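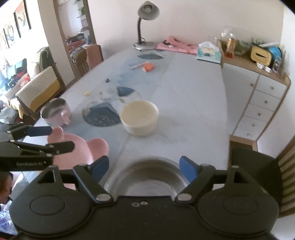 A stainless steel bowl and a pink plastic lid.

Bring-Your-Own Container Program Extended to the Melis Street Market
Published Oct 26, 2026

The Zustville Department of Markets and Public Kitchens has extended its Bring-Your-Own Container program to the Melis Street Market and to the public dining hall on Van Leeuwen Avenue. Customers at both locations may now ask to have prepared food, dry goods, cheese, olives and pickled vegetables placed in a container brought from home. The program previously applied only to the Trastanico Hall, where it began in July.

Participation by customers is voluntary. Anyone who prefers the packaging supplied by the vendor may continue to receive it at no charge, and no vendor may refuse a sale to a customer who arrives without a container.

What Has Changed

Under the former rules, food vendors in city-owned halls were required to serve all takeaway items in single-use packaging purchased through the Department. The rule dated from a period when the halls had no separate counter space for handling items brought in by the public. The renovation of the Trastanico Hall provided that space, and the Department used the opportunity to test a different arrangement.

During the test period, vendors at the Trastanico Hall filled 2,140 customer containers. Most of these were used for soup, rice dishes and salads from the prepared food stalls, with a smaller share going to the two dry goods sellers. The Department received nine written comments from customers. The majority concerned the wish to see the program offered at other locations, and several asked for clearer signs about which containers would be accepted. Both points have been addressed in the present extension.

"The vendors asked for a simple rule that could be applied the same way at every stall," said Patricio Ibarra, Director of Markets. "A customer who buys soup in one hall and cheese in another should not have to learn two sets of instructions. We have written one page, and that page will be posted at every counter."

Containers That Will Be Accepted

Vendors will accept bowls, jars, tins and boxes made of stainless steel, glass, glazed ceramic or rigid food-grade plastic. The container must be clean and dry on arrival and must have a lid that stays in place when the container is carried. A lid need not be made of the same material as the container, provided that it fits. A steel bowl with a plastic lid, for example, is acceptable.

Cloth bags may be used for bread, whole fruit, nuts, dried beans and grains. They may not be used for meat, fish, cheese or cooked food.

Vendors will not accept containers that are cracked or chipped, containers with rust on an inner surface, or containers that previously held cleaning products, paint or motor oil, however well they have been washed. Thin plastic tubs of the sort sold with yogurt or margarine may be used for cold items only. Hot soup will not be poured into them.

The final decision rests with the vendor. A vendor who declines a container is asked to give the reason and to offer the sale in standard packaging at the same price.

At the Counter

Customers should tell the vendor at the start of the order that they have brought a container, and should open it themselves. The container is then set on the tray provided, weighed empty if the goods are sold by weight, and filled without the serving spoon touching the rim. The customer closes the lid. Trays are changed or wiped down between customers.

Containers are weighed at the same scale on which the purchase is made, and the weight of the empty container is deducted from the total. Customers who wish to save time may mark the empty weight on the base of the container, but the vendor will still confirm it. Several regular customers at the Trastanico Hall have asked whether a marked weight could be taken as given. The Office of Weights and Measures has advised that it cannot.

For dishes sold by the portion, vendors use a standard ladle or scoop, and the size of the container has no bearing on the amount served. Customers are encouraged to bring a container large enough to leave some room below the lid. Soup filled to the brim is difficult to carry, and the dining hall on Van Leeuwen Avenue has a flight of stairs at its main entrance. The side entrance is level and remains open during all serving hours.

Prices and Discounts

The Department does not set a discount for customers who bring their own containers. Vendors may offer one if they wish, and those who do are asked to display it beside the ordinary price. At the public dining hall, where the Department itself sets prices, the packaging charge will be removed from the bill when a customer's own container is used.

Some vendors have asked whether the program will affect the packaging orders they have already placed. It will not. Unused packaging may be kept for later use or returned unopened to the market office for credit against the next order.

Care of Containers at Home

The Department's food safety officer, Idris Rees, has prepared a short guidance sheet that is available in print at each market office. Its main points are given here for the convenience of readers.

Wash the container and lid separately in hot water with dish soap, and rinse both well. Lids deserve particular attention, as food collects in the groove where the lid meets the bowl. If the lid has a removable rubber ring, take it out, wash it and let it dry before putting it back. Allow everything to air-dry fully before closing. A container that is closed while damp may develop an odor, and a vendor may decline it on that ground.

Cooked food bought at the market should be refrigerated or eaten within two hours. This applies equally to food sold in standard packaging. Stainless steel containers should not be placed in a microwave oven, and plastic lids should be removed before a glass or ceramic dish is heated unless the maker states otherwise.

"Most households already own what they need," Mr. Rees writes in the guidance sheet. "There is no reason to buy a special set. A bowl from the kitchen shelf with a lid that closes firmly will serve very well."

Children's lunch boxes are accepted on the same terms as any other container. Parents who send a child to collect an order are asked to avoid glass, and to telephone the stall in advance if the order includes hot food.

Information for Vendors

Vendors at the Melis Street Market will receive their counter trays, one-page instructions and signs from the market office. Trays remain the property of the Department and should be returned if a stall changes hands. Training at the counter is given individually, at a time agreed with the vendor, and takes place before the start of trading so that customers are not kept waiting.

Stallholders who sell raw meat or fish are not included in the present extension. The Department is reviewing the handling of raw products separately — in particular the need for a second tray and a separate place to set it down — and will write to those stallholders when the review is complete. Until then, raw meat and fish must continue to be sold in standard packaging at all three locations.

Questions and comments may be left in writing at the market offices in the Trastanico Hall and on Melis Street. Written comments receive a reply by mail when a return address is included.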